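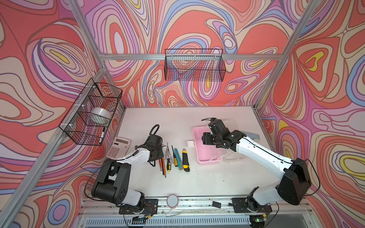 *Slide 4: tape and marker in the wall basket, pink box on the table*

- Wall baskets first. Wire mesh, so you can see what's in them from your chair. Tape lives up there at Treritz now.
- The back basket stays empty for whatever turns up during the day.
- Say what we spent: 300 on storage, 400 on replacing tools we already owned.
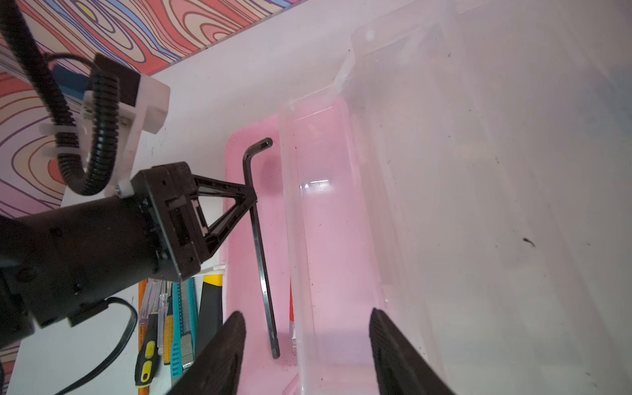
- Small tools get lost first - hex keys worst of all. Give them one tray and wipe it out every month.
- Drivers and knives stand in a row, upright.
- Pause for questions, 10 minutes, then on to labels.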